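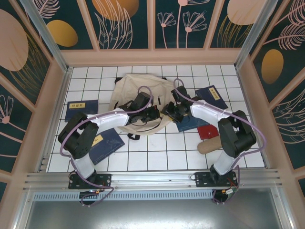 # Working rules for a two-arm bench cell: drafting, trial and revision

Group project report, Ranwood campus, Sakavthorpe
Submitted October 1, 2024

## 1. Scope

The project produced a set of working rules for the two-arm cell in the Plillanus laboratory. The rules cover preparation of the cell, operation by a person at the controls, recovery after a stop, and the labelling of recorded runs. They do not cover maintenance of the arms, changes to the control software or work on the electrical supply, all of which remain with laboratory staff.

The task used for the trial was bag packing. A soft fabric bag is placed on the tiled surface with its opening towards the arms, and a set of items is laid out near it. The operator uses both grippers to open the bag and put the items in. The task was chosen by the laboratory before our project began. It suits a study of working rules because the two grippers spend much of their time close together and because the bag deforms, so the arms cannot simply be kept in separate halves of the workspace.

## 2. Starting position

Before the project the cell was used under a one-page notice written for single-arm work. The notice required eye protection, a check of the stop button and a signature in the log. It said nothing about two arms sharing a surface, who was allowed to reach in to reset the items, or what should happen to a recording when a run was stopped early.

We read the general safety notes issued with the laboratory's induction, the arm supplier's manual, and the introductory parts of ISO 12100 on risk assessment and ISO 10218 on industrial robots. The cell is a small teaching installation and we make no claim of conformity with either standard. They were used as a source of method: identify the hazard, estimate the risk, reduce it by design where possible, then by guarding, and only then by instruction.

Written rules belong to the last of these steps. Where we found a hazard that could be removed by a fixed change to the cell, we passed it to laboratory staff and left it out of the rules. Two changes were made this way: a lower speed limit during reset, and a software limit that keeps the grippers from being driven down into the surface.

## 3. Hazards considered

The main hazards identified were as follows.

**Contact between the arms.** Both arms are mounted on the same rail and bend outwards at the elbow, with the forearms pointing back towards the middle. In this posture the grippers can meet over the bag. A light contact does no damage. A contact at speed can bend a finger or shift the calibration without any visible sign.

**Cable snagging.** Each arm carries a cable along the forearm and round the outside of the elbow, with slack left above the gripper. The slack is needed for wrist rotation. If it is too long it can catch on the other gripper, and if it is too short it pulls on the connector.

**Trapped fabric.** Straps and cords on a bag can be drawn into the jaws or looped over a finger. The operator may not notice until the arm lifts and the whole bag moves with it.

**Hand in the workspace.** Items have to be put back between runs. This is done by hand, and it is the point at which a person is closest to the arms.

**Mislabelled data.** This is not a safety hazard, but it was included because the recordings are used by others. A run that was stopped and restarted, but saved as one continuous run, is worse than no run.

## 4. The rules

Version 1 had many more clauses than the one given here. Operators skipped parts of it, and several clauses said the same thing in different words. Version 3, the current version, is reproduced in full.

### 4.1 Before a session

- Press each stop button and confirm that both arms lose drive. Testing one arm is not sufficient.
- Move each wrist slowly through its full range and watch the cable loop. Report a loop that tightens or touches the other arm.
- Check that the fixings at both base plates have not moved against their paint marks.
- Clear the surface of anything that is not on the task sheet.
- Enter the session in the log with the rule version in use.

### 4.2 Resetting the items

- Drive is off on both arms before a hand enters the workspace. Pausing the program does not count as drive off.
- The person who resets the items holds the enabling key. The operator does not re-enable the arms until the key is returned.
- Straps and cords are left as the task sheet states. They may not be tucked away to make a run easier.
- Items are laid within the reach marked on the sheet and are not stacked unless the sheet says so.

### 4.3 During a run

- One operator controls both arms. Splitting the arms between two people is not allowed.
- When the grippers are both over the bag, only one may move at travel speed. The other holds still or moves slowly.
- If fabric is caught, open the jaws first. Do not pull free with the other arm.
- Bystanders stay outside the floor line, which is set at 1,000 mm from the front of the bench.

### 4.4 After a stop

- Any contact between the arms ends the run, however light.
- Run the calibration check before the next recording.
- Save the stopped run with the label *stopped* and a short cause. Do not delete it.

## 5. Trial

The trial ran through September. The laboratory had asked for 2,000 recorded runs, and 1,969 were saved by the end of the period. The shortfall came from a fault in the storage server, which took the cell out of use near the end of the month.

The first 504 runs were recorded under version 1. The rest were recorded under version 2 or version 3. We had intended to compare all three versions on equal terms, but version 2 was replaced after a few days when an ambiguity was found in the reset clause, and it is left out of the comparison.

| Item | Version 1 | Version 3 |
|---|---|---|
| Stop buttons tested on both arms | Often one arm only | Both, every logged session |
| Drive off before reset | Inconsistent | Consistent after the key was added |
| Stopped runs kept | Many deleted | Kept and labelled |
| Cause given for stop | Rare | Usual, quality varies |
| Calibration check after contact | Not required | Done, with a few omissions |

The table is based on the session log and on our own observation. Observation was not blind and the operators knew which version was in force. We therefore give the results in words and have not calculated rates.

## 6. Discussion

### 6.1 The enabling key

The largest change in behaviour came from a physical item. Under version 1 the instruction to switch off drive was printed in bold, and operators still reached in with the program paused. They understood the rule when asked. The pause control was nearer to hand, the arms were standing still in both cases, and the difference could not be seen from where they sat. Once the key had to be handed over, the step was no longer missed. This agrees with the order of measures in section 2, and we should have looked for such a measure at the start.

### 6.2 Contact rule

The rule that any contact ends the run was disputed. Some operators regarded light contact as part of normal two-handed work, and in a packing task there is a case for that view. We kept the strict form because the operator cannot judge force reliably through the controls. A threshold would be better, but it needs a force reading from the wrist which the present cell does not log.

### 6.3 Leaving the straps alone

Operators tended to tidy the bag before a run. A loose strap makes the run harder and increases the chance of a snag. It is also the condition in which a bag normally lies on a table, and recordings made only with tidy bags would be of limited use. The rule is a compromise – the strap position is set by the task sheet, and the speed clause in 4.3 is relied on to keep the risk low.

### 6.4 Cable checks

The cable clause is the weakest in the current version. It asks the operator to watch for tightening but gives no measure of it. We tried a printed gauge for the loop and dropped it, as the loop changes shape with wrist angle and readings could not be repeated. A review by Nikolaidis, the company that services the cell, suggested a fixed clip position on the forearm. This has not been fitted.

## 7. Limits of the work

The rules were tested on one cell, with one task and a small number of operators, all of them students. Nearly all sessions had a member of the project group in the room, which will have affected how closely the rules were followed. The floor line distance was taken from the existing laboratory layout and was not derived from stopping time. It should be checked by calculation before the rules are copied to another cell.

No injury occurred in the trial. The period was too short for this to be used as evidence that the rules are effective.

## 8. Recommendations

1. Adopt version 3 for the Plillanus cell, with a review at the end of the teaching year.
2. Fit cable clips and rewrite the cable clause once their position is fixed.
3. Log wrist force so that the contact rule can be given a threshold.
4. Make the rule version a required field in the recording software. It is currently typed by hand in the log and was missing for several sessions.
5. Recalculate the floor line from measured stopping time at full travel speed.

## Appendix A. Stop labels

*contact* – the arms touched each other
*snag* – fabric, strap, cord or cable caught
*drop* – item fell outside the reach area
*operator* – stopped by choice, no fault
*system* – software, power or storage fault

Where two labels apply, the one that happened first is used. *Snag* was split into fabric and cable in an early draft and merged again when operators could not tell the two apart from the controls.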